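Chapter 7
Gathering Examples for a Learning System

By Etelka Bodnár and Leonardo Barbieri

If you have come straight from the chapter on planning, welcome, and please take a breath before going on, because the work changes character here. Up to now we have been writing down what the arm should do. From this chapter on we will be showing it, over and over, and keeping a careful record of each showing so that the learning system has something to study. It is slow work, and we have grown very fond of it.

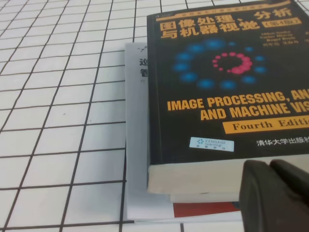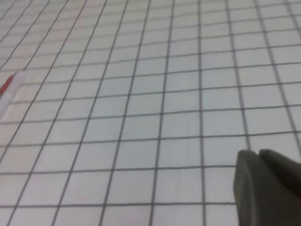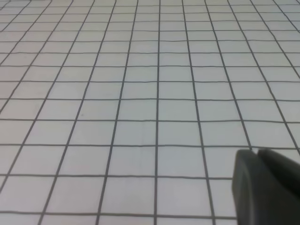
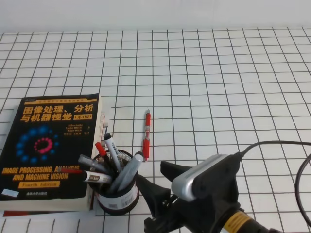

A gridded white work surface, with a gripper at work: the first three views come from the wrist camera, the fourth from a fixed camera.

How many examples does a learning system need before it can do a task?

The number depends on how much the task varies. If the object always starts in the same spot and the arm always does the same thing with it, a small set of good examples may be plenty. If the object can be anywhere, in any position, with other things in the way, the set has to grow until it covers those differences fairly. The sensible habit is to gather a modest batch, train on it, watch where the system goes wrong, and gather more of exactly that.

We would like you to hold on to that last habit through the whole chapter. When the two of us began teaching this material at Mostudero, we told students to collect everything first and train at the end, and they dutifully did so, and a good many of them found out far too late that every one of their examples started with the arm in the same pose. One group on the Ruggiero project lost most of June that way (they were very gracious about it, and Leonardo still feels he owes them dinner).

7.1 What counts as an example

An example, sometimes called an episode, is one complete attempt at a task from start to finish. It holds the pictures from every camera, the positions of the joints, the opening of the gripper, and the commands the operator sent, all stamped with the time so that they can be lined up afterward. It also holds a short sentence saying what was being attempted. Students like to leave the sentence for later. Please write it at once, while you still remember what you meant to do!

Most of the setups in this book record from 2 cameras. A wrist camera travels with the hand and sees the last little stretch before contact very well, but it loses sight of things as the hand turns away. A fixed camera keeps the larger layout in view, though the arm will sometimes block it at just the wrong moment. Each covers for the other, and the two streams must share a clock. We will come back to clocks in section 7.3, at greater length than you may wish.

7.2 Planning a session

Decide before you sit down what will change from one episode to the next and what will stay put. Write it on paper. A first session of 14 episodes is a good size for a beginner, long enough to find your rhythm and short enough that your attention is still fresh at the end. After every third episode, stop and play one back. If a camera has slipped or a stream has frozen, you would much prefer to learn of it then.

Keep the failed attempts in a folder of their own, with a note on each. In the Tustora exercises at the end of the chapter you will be asked to sort such a folder, and you may be surprised by how much you can learn from a grasp that missed.

Before you go on to the next section, look back at your notes from Chapter 3 on coordinate frames. You will want them beside you when we begin matching what the cameras record to where the hand was at the time.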